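Baskets or drawers for the small stuff?

Posted in: Sorting and storing
Replies: 11

subira_m
Right, I need opinions and I know this lot have plenty. We've got one of those kitchens where every little odd thing ends up on the table. Gloves, wipes, tubes of stuff, batteries, a bottle of something that might be for hinges. I clear it, I feel smug, and by teatime it's all back again. My other half wants to put up a proper set of drawers next to the back door. I want one basket. One! You chuck it all in and you carry it to wherever the job is. Who's right?

flanagan_a
Drawers, sorry. I did the basket thing for years and it turned into a lucky dip. You know the scissors are in there, you just can't get to them without tipping the lot out.

subira_m
Well that's me told. Do you label them?

flanagan_a
Masking tape and a biro. My daughter offered to do me nice ones and I said no, because I change my mind too often and I'd feel guilty peeling them off.

Puspita P
Basket person here and I'll fight for it. The trick is to be strict about what goes in. Mine is only things I use for cleaning and small repairs, so gloves, wipes, glue, a cloth, one screwdriver. Anything else gets turfed out when I have my cup of tea in the morning. I don't have a drawer in the house that isn't a disgrace, so I can't see how more drawers would help me!

rosario_r
I'm with Puspita, but get one with holes in the sides. I had a solid one from Gasard, lovely looking thing, and something leaked in the bottom and I didn't find it for weeks. The smell, oh my word.

flanagan_a
With holes in the sides it would've leaked on your shelf instead.

rosario_r
And I'd have seen it the same day and wiped it up! That's my whole point. Also you can see roughly what's in there without picking it up.

hamisi_s
Can I put in a word for the shallow tray? I've got a Datier one that slides under the sink. Nothing can hide under anything else because there isn't the depth for it. It does mean bottles have to lie down and I wouldn't trust every lid to that.

subira_m
Lids are a sore point. I've had a bottle of oil go over in a cupboard and the shelf has never been the same – you can still see the ring if you know where to look.

Puspita P
Stand them in a jam jar. Tall things in the jar, jar in the corner of the basket, and they stay up even when you swing it about. I've got 2 jars on the go at the moment, one for bottles and one for tubes, and the tubes go in cap down so there's some hope of getting the last bit out.

flanagan_a
Jars in a basket. You're building drawers, Puspita. You're just building them badly.

Puspita P
Ha! I'm going to pretend I didn't read that.

hamisi_s
He's got a point though. Once you start dividing it up you might as well have the dividers. I bought a Mahmoudi insert that cost 8 quid and cut it down with a bread knife. It's not pretty but it's been in there since June and it does the job.

rosario_r
A bread knife, Hamisi. I hope that's not still being used for bread.

hamisi_s
It was always a rubbish bread knife.

subira_m
OK, so I did what my mum always told me to do, which was get everything out where you can see it before you buy anything. I'd been all set to order the big Uder basket and I'm glad I held off, because the grey one we've already got is probably big enough once the daft things are weeded out. There's more still to come from the cupboard under the stairs but I've made a start on the table.

My questions before I go any further. Do gloves stay in the packet, or do you take them out? Ours are the 3M comfort grip ones and I like having the packet so I know which to buy again, but it's a big shiny thing and it slithers about. And do wipes count as cleaning or as first aid? We use them for sticky hands as much as for anything else and I never know where to put them back. 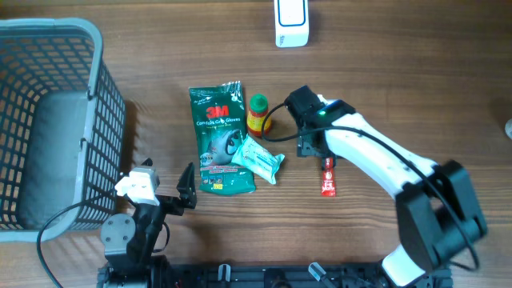 The sorting so far, gloves and wipes in the middle with the basket on the left

flanagan_a
Take the gloves out. Cut the front off the packet, stick it inside a cupboard door, and then you've got your note of what to buy. Wipes are cleaning.

Puspita P
Wipes are whatever's nearest to the mess, I keep a packet in every room. And leave the gloves in! Loose gloves pick up every bit of fluff going, and then one of the pair goes missing and you're left with two right hands.

rosario_r
Is that a doorbell button at the back, the little white one with the blue edge? If it is, it wants to live by the door it belongs to and not in a basket with the wipes. I lost ours in a box of odds and ends and we had people knocking on the window for a fortnight.

hamisi_s
Could be a sensor of some sort, we had a few like that. Either way I'd give it a home of its own. What's the little red tube or sachet though? If it's glue, put it in a freezer bag first. I say this as someone who once glued a tape measure shut.

subira_m
Noted on the glue front, I'll read the small print before it goes anywhere. And fair enough about the white thing, it can go on the shelf in the hall.

I like that bottle with the green cap being easy to spot, so I might try Puspita's jam jar for that. Gloves are staying in the packet for now (sorry Aidan) but I'm going to fold the top over and put a peg on it.

flanagan_a
A peg. Give it a month and you'll be pricing up drawers.

Puspita P
Ignore him. Get a wooden peg though, the plastic ones snap as soon as you look at them.

rosario_r
How deep is the cupboard under the stairs, Subira? Ours took me 5 evenings, and I found a raclette set neither of us remembers buying.

subira_m
Deep enough that I've been putting it off. I'll have a go at the front half tonight and report back. If anybody wants a spare torch, I can already see three from here.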